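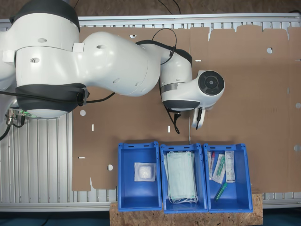
Onard Small Business Grant: Frequently Asked Questions

Who can apply?

Any business that has been trading for at least two years and has its main place of work in Starnside or one of the neighboring towns. Sole proprietors, partnerships, cooperatives and limited companies are all eligible. Franchises may apply if the local owner holds the majority stake.

What is the grant for?

It pays for equipment, staff training, premises work, or the cost of bringing a new product to market. It cannot be used to repay loans, cover past losses or pay dividends.

How much can I ask for?

There are two levels. The Starter level pays up to $3,067 and asks for no contribution from you. The Growth level matches what you put in, dollar for dollar, and the limit is set each year in the guidance notes. You can apply for one level per round.

When is the deadline?

Applications must reach us by 5 p.m. on February 1, 2021. The online form closes at that time and drafts that have not been submitted are not read. Decisions go out in May.

How do I apply?

Fill in the online form and attach your most recent annual accounts, a quote for each item you want to buy, and a plan of no more than four pages. If you can't use the online form, call the office and we will mail you a paper copy. Paper forms have the same deadline.

Do I need an accountant to sign off on my figures?

Not for the Starter level. For the Growth level, yes. The signature page is at the back of the guidance notes.

Who reads the applications?

Staff check each one for eligibility first. Eligible applications then go to a panel of four business owners from outside the area. Panel members leave the discussion when they have a connection to an applicant.

How many applications do you get?

The last round drew 568. Many of the ones we turned down at the first check were missing a quote or had accounts for the wrong year, so please look over your attachments before you submit.

My company won a Momach Prize. Can I still apply?

Yes. The Momach Prize is a separate award and has no effect on your application. You do need to list any cash you received from it in section 2 of the form.

What about businesses in the Xolalpa incubator?

Tenants can apply in their own name. The trading period is counted from the date of your first invoice, even if you registered the company later.

Can I reapply if I am turned down?

Yes, in any later round. We send written comments to everyone who reached the panel stage.

Is the grant taxable?

In most cases it counts as business income. Ask your tax adviser how it applies to you.

Whom do I contact with other questions?

Write to Keabetswe Sibiya, Grants Officer, through the contact form on this site. Please include your reference number if you have already started an application. Replies can take up to four working days, and longer in the week before the deadline.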